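**Grurkance 5 planner: hold the applause**
Aug 25, 2025

The new Grurkance release went out with a claim that its arm planner "handles tight spaces." We ran it for a while before writing anything, and our answer is: some of them, some of the time.

The headline number is 1000 simulated reaches with 624 counted as successes. Read the log format before you repeat that. A reach counts once the wrist gets inside the goal tolerance, and the default tolerance is generous. Nothing in the score asks whether the other arm ended up somewhere silly, or whether the path could be run twice. Tighten the tolerance in the config and the planner starts timing out at 30 seconds, which the summary script files under "skipped." Skipped runs drop out of the total. We have complained about this before, when Hotance did the same thing.

To be fair, two-arm collision checking is much better than it was. The old version treated the robot's body as one fat box, so it refused any target close to a wall. The new one uses proper link shapes and will at least try.

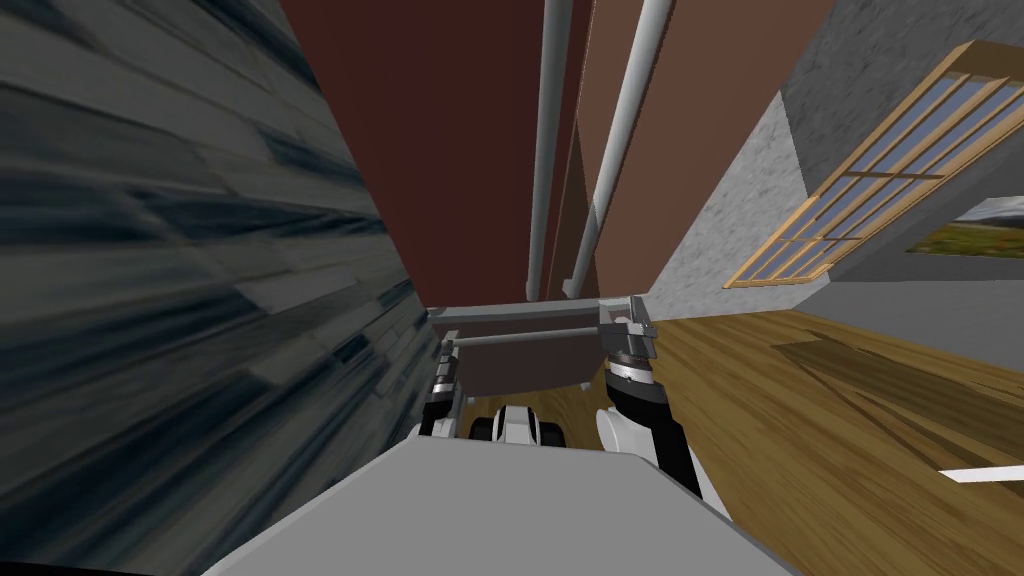 What we still can't get is a straight story on perception. The planner reads wall positions directly from the simulator, so it never has to cope with a bad depth reading. Gasser users have been asking for a noisy-sensor mode since last November. Grirker has one, and it's slow, but it exists.

Upgrade if you need the collision fix. Keep your old config, and do your own counting.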